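We use cookies to remember your language choice. Accept | Settings

Lirik Laundry Planner: Set-up Guide
Section 2. Adding your household

Before you start, create a Rurnia account and confirm your email address.

1. Open Lirik and tap New household.
2. Enter a name, up to 100 characters.
3. Tap Add load, then choose Darks, Lights or Mixed. 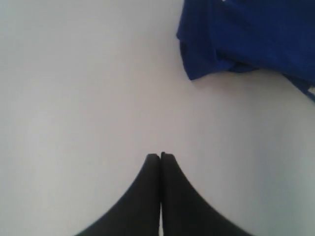 Andrade, 20 December 2021. Applies to all versions released since September.

4. Set a wash day for each load. Lirik sends one reminder the evening before.

Note: Reminders do not arrive if your phone is in silent mode.

5. To add an item, tap Items, then the plus sign. Choose a color and a fabric. 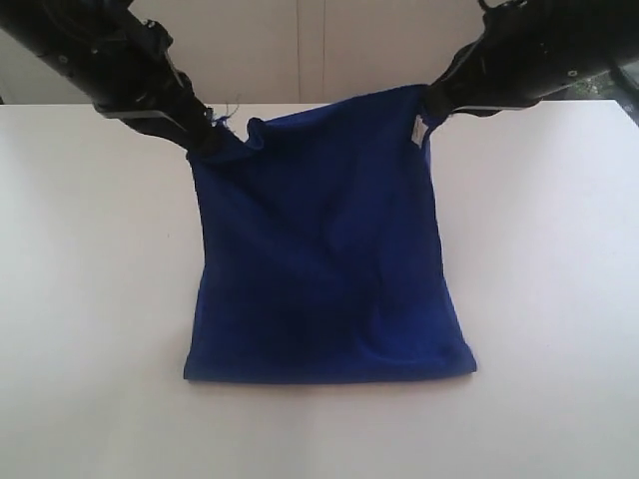

Blue fabric, held by its upper corners.

6. Copy the washing temperature from the care label. If the label is missing, select Unknown. Lirik will then use the coolest setting.
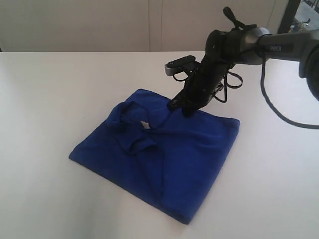
Folded shirt with white label at the collar.

Caution: Deleting a load also deletes its items. They cannot be restored.

7. Under Storage, pick a shelf or drawer for the item and tap Save.
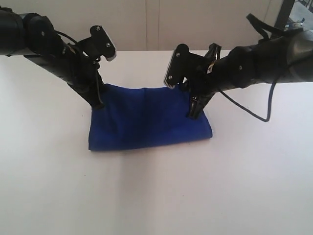
Blue cloth, folded.

8. To share the list, tap Invite and enter the other person's email address. Invitations expire after 2 days.

If the list does not update, sign out and back in. For error 169, see Section 5.

2,793 shares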